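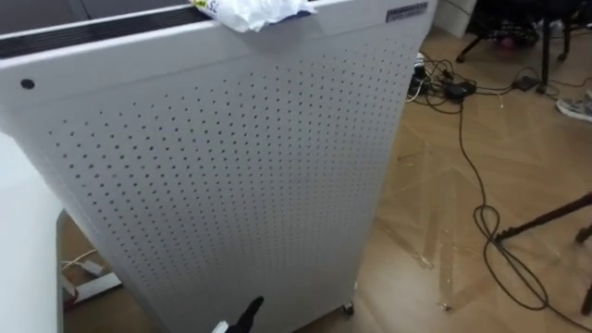
The gripper at the front of the air purifier, with a plastic bag or wrapper on top of the unit.

Home | News | Clubs | Events | Contact

18/03/2023 – Lakham Robotics Club is going to the Grirau student finals!

I'm Glykeria Andreadis, I coach the club, and I'm so happy to share this (I may have shouted in the parking lot). Our entry is called Flirnuddale, and its job is tidying up around the house – finding litter on furniture and appliances, picking it up and dropping it in a bin. Thin plastic is the hard part, so that's what the students are practicing most this March.

We scored 792 points in the qualifier, good enough for one of the six places in the final. Two students will run the robot on the day and the rest will be yelling from the stands!

"I rewrote the grasping code twice and I'd do it again," says team captain Trefor Cadwaladr.

Families are welcome at our open practice before we leave. Ask at the school office for the time, and bring your clean snack wrappers – we go through a lot of them.

Comments

marcy_b: Bravo, all of you!!

DadOfTwo: Can younger kids come to the practice?

Glykeria A.: Yes, please bring them!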